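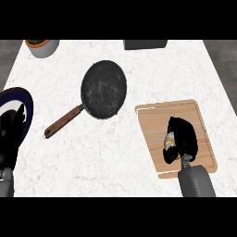
Virnari, the kitchen surfaces firm in Jaltumness, will from this month lend its customers a stain. The Stain Loan, as the company insists on calling it, is a stone offcut already marked with coffee, beet juice and red wine, to be lived with at home for 4 weeks before any order is signed. White marble with faint brown and gray veins, a potted plant at the far corner, is what most people come in asking for. Most of them also own a coffee pot.

September 2024
By Helju Kairys
2 min read

The company has prepared 84 samples, each sealed with Gronier, its house finish, and then spoiled by staff over lunch. Borrowers are asked to add marks of their own and to return the piece unwashed.

"We used to hand out a care leaflet of some 800 words," said Helju Kairys, who runs the showroom. "I have met one person who read it, and he was looking for the phone number."

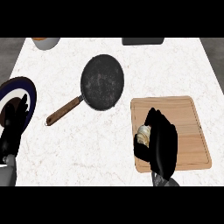 Does sealing marble stop it from staining?
It slows stains down and gives you time to find a cloth. Lemon juice and vinegar can still leave a dull mark, sealed or not.

The loan is free, with a small deposit for the larger pieces. A trial in May at the Jaunzems branch brought back every sample but one, now understood to be a cheese board.

Samples can be collected from either showroom during opening hours. Please bring a sturdy bag.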